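O nome verdadeiro de um rapper conta como nome artístico?

Lurdes Cardoso
Estou a escrever a biografia do Sonidska para o boletim da associação e já vou na terceira versão do primeiro parágrafo. Num sítio dizem que nasceu Wendelin Grabner, noutro que Grabner é o produtor e que o rapper não tem nome nenhum, coisa que me parece difícil de registar. Também não percebo se «Tundamitz» é o primeiro álbum ou uma mixtape. Alguém sabe?

Theresia Prantl
Grabner é ele. A confusão vem de ele assinar a produção com o nome de batismo e as rimas com o outro, e depois agradecer a si próprio nos créditos – com bastante carinho, diga-se. «Tundamitz» é mixtape: 7 faixas, 2 delas são a mesma com tosse diferente. O primeiro álbum é «Plalura», saiu em fevereiro.

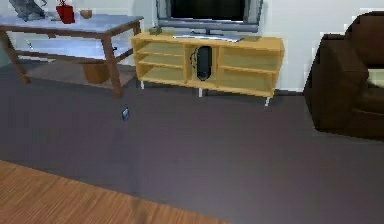
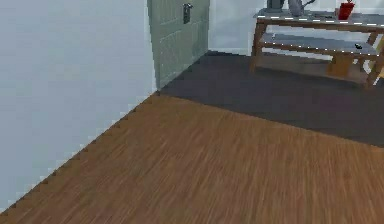
Rin Hamada

Discordo da Theresia. 7 faixas já é álbum, há discos de punk com menos e ninguém lhes pede o bilhete de identidade. No boletim punha «estreia» e seguia em frente. A idade é que eu não punha, já li 40 e já li 74.

Liesl Imhof
é mixtape. e o concerto foi fraco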